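**台架简讯 · 夹爪对比(第二轮)**

2019年1月5日

第二轮夹爪对比已在苹果取放台架上开始。首轮用的是标准圆柱件,两款候选夹爪的差别不大,数据很难用来做选型。本轮改用真实水果,工件外形不规则,表面带蜡,每只的质心位置也不一样,对指面和力控的要求都高一些。候选仍为两款:Fernholm 的平行二指夹爪,以及 Sollico 的自适应二指夹爪。机械臂、控制柜和示教程序沿用首轮配置,未做改动。

台面铺牛皮纸,用蓝色胶带分格。格子只作粗定位,供操作员在每次复位时把容器放回同一区域;精确坐标由外部标定给出,不从格线读取。胶带在反复擦拭后会有轻微移位,个别线段已不直,对结果没有影响,暂不重贴。

基本动作分四段:接近、闭合、提升、转移。接近段自苹果正上方垂直下降,末端姿态固定,不做倾斜补偿。闭合段按力阈值停止,阈值由 Bajwa 控制器下发,周期为15毫秒。提升段先以低速离开支撑面,确认夹持稳定后再切换到转移速度。任何一段触发力矩报警,该次记为中止,不计入失败,单独列表。
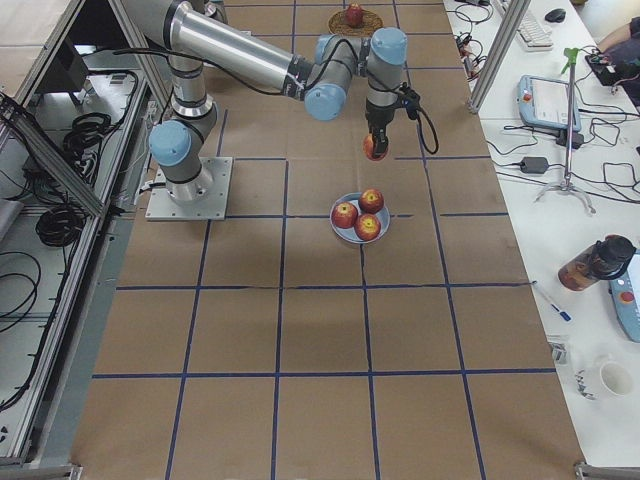 *图1 圆盘工位,夹爪持果位于盘的上方。*

圆盘工位的难点在邻件干涉。盘面浅,苹果之间间隙小,指尖下探时容易碰到相邻的果子,使其滚动,目标位置随之失效。Fernholm 夹爪的指体较窄,下探所需空间小,但指面是平的,遇到果肩曲率大的一侧,接触区会缩成一小片,力阈值设低了打滑,设高了留压痕。Sollico 夹爪的指节可随形,接触区明显更大,代价是张开后的外廓宽,在盘内密排时需要先挑外侧的一只取,不能任意指定顺序。

藤编容器的情况不同。编织面有弹性,下压时会吸收一部分位移,夹爪以为已到位,实际高度偏低几毫米。首日调试中,操作员把接近段终点统一上调,闭合段改为两级:先轻触,停30毫秒,再加到目标力。两级闭合后,苹果在指间的二次滑动减少,但节拍变长。节拍与稳定性如何取舍,留到全部数据齐了再定。

另有边缘高度的问题。苹果靠着容器边沿时,一侧手指必须在果与边之间插入,空间不足就会压边。目前的处理是由视觉程序估计果心到边沿的距离,低于门限即跳过该果,改取下一只。门限值偏保守,跳过的次数偏多,下周会放宽一档再试。

线缆方面有一点需要提醒。夹爪线从腕部引出后留有一段活动弧,弧留得太小,第六轴转到极限时会拉紧接头;留得太大,下探时又可能扫到容器。更换夹爪后请重新检查弧长,并在低速下把第六轴完整转一遍,再恢复正常速度。扎带不要直接扎在接头根部。

示教器的使用也做了约定。两款夹爪的参数分别存为独立的程序组,切换时必须整组载入,不允许只改单项。首轮曾有人只换了力阈值而没换指长,末端坐标偏了一截,当天下午的数据全部作废。急停按钮须保持在操作员伸手可及处,上面不得覆盖纸张或线缆。

数据记录格式如下:

- 编号:夹爪代号加顺序号,顺序号不回收,中止的也占号。
- 力:闭合终值与提升段峰值各记一次,单位牛。
- 滑移:以指面标记与果面的相对位移判定,分无、轻、重三级。
- 果面:每次取放后由同一人检查,有压痕即标注位置。
- 备注:只写现象,不写原因推测。

本轮计划取放617次。圆盘工位先行,藤编工位在后,两款夹爪按日轮换,避免果子随存放变软后对其中一款不利。果子每日开测前称重,重量超出当批范围的不上台。每满400次更换一次指面胶垫,旧垫编号封存,供磨损测量使用。Zinda 台架软件已更新,日志中增加了闭合段的完整力曲线,旧版解析脚本读取时会漏掉末列,请先升级脚本。

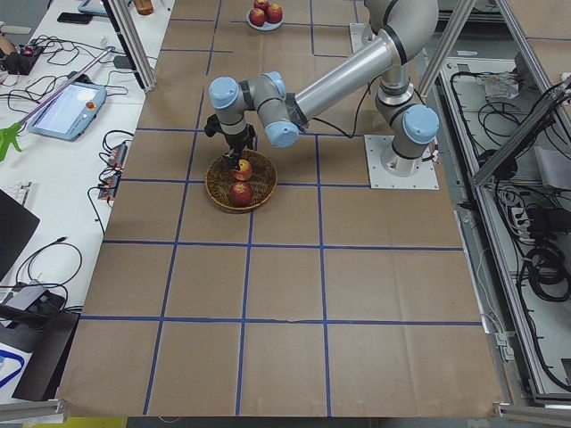
Noman Yousafzai 来信认为,按日轮换不足以消除果子变软的影响,应当在同一天内让两款夹爪交替取同一批果,每只果限取固定次数后淘汰;他还建议把两级闭合的停顿时间作为单独变量来扫,因为编织底面回弹的快慢会直接影响第二级加力时的实际指位,只用一个停顿值测出来的差别,未必属于夹爪本身。

同日交替的做法需要频繁拆装法兰,每次拆装后要重新标定,工时增加较多。折中方案是每半日换一次,半日内固定夹爪,果子按淘汰次数管理。停顿时间的扫描安排在主测试之后,只在藤编工位进行。完整数据与选型意见预计五月随简讯发出。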